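Kivutwood Two-Finger Hand Gripper — Kit, Rev 3

Designed on a kitchen table by Natnael Bogale, who would like the table back. You print the fingers, we send the brass and the screws. 52 parts, one evening, or two if you drop the small ones on carpet. 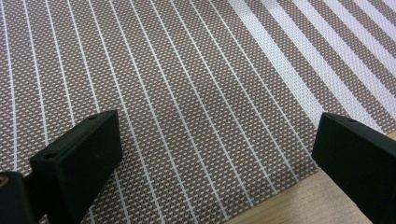
Squeeze the handle and the fingers close. Let go and they open. We tried a motor in October and went back to hands, which need less firmware.

Bolt holes fit the Standel mount. They don't fit the Alemneh one — we've both been told.

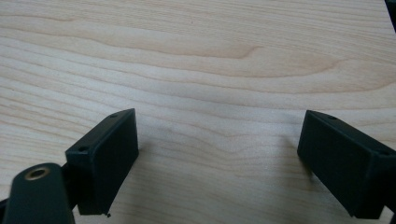
Fingers apart, black blocks on pale wood.

Screws included. Filament and patience sold separately.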